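How do I speak at a town council meeting held by video?
Posted by Kenji Whitlock, 2021-02-16

Clevthorpe's council votes next month on moving our ward boundary, which would put 46 homes on Erko Road into the next ward over. I've never spoken at one of these and I'm a bit nervous, to tell the truth! Do I have to sign up ahead, and does a letter count the same? 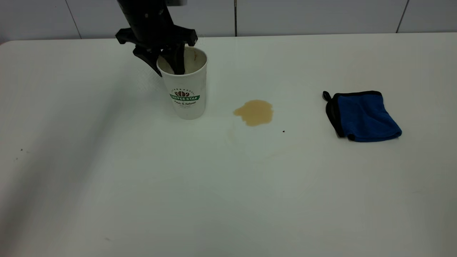
Coffee cup, white table.

Tamer Nseir
Welcome, and good for you for asking! Yes, sign up with the clerk by noon the day before. You get three minutes, and they do cut people off, so read it out loud at home first. Letters go in the packet, but I'd do both if you can.

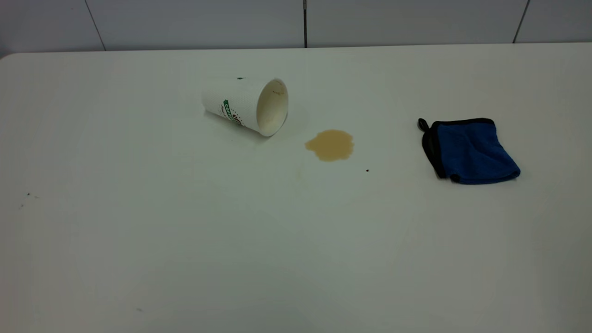
Ward lines got argued over in December too, and the speakers who did best stuck to one point and gave their street name right away. Keep your notes on one sheet, and keep drinks well away from it, because a paper cup on its side like the one in the photo is the last thing you want when your name comes up. Good luck, we'll be rooting for you.

Roscoe Marchetti
they wont listen, we had 223 signatures on the Kenolach petition and it went nowhere. But go anyway I guess. Item 11 is usually late so eat first

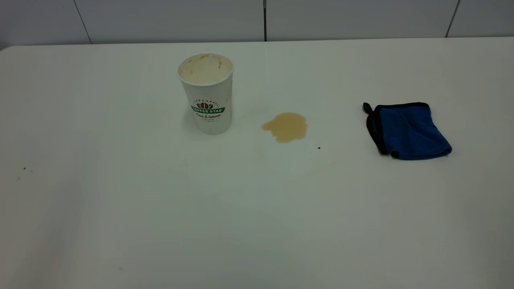 Related topics
Finding your ward
Reading a council agenda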